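**Drawers swell every March, can I still sand them?**

Orhun Oral

Hello all. In my apartment the air becomes very humid in spring and the drawers of my small wooden cabinet stick. I already rubbed candle wax on the runners, two times. Is it safe to sand them?

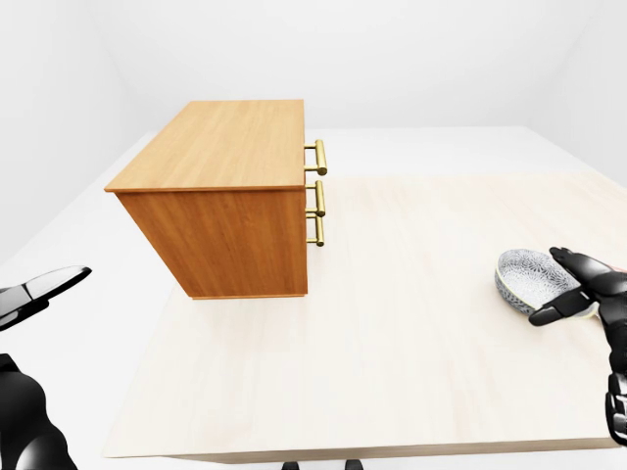
I have 220 grit paper at home and no plane. The finish outside I would like to keep as it is.

**Dillico**

Yes, but sand only the runners and the lower edges of the drawer sides. Wait for a dry week first. If you sand now, they will be too loose in winter. Then wax again.

**kikum747**

mine did this also, I just pull harder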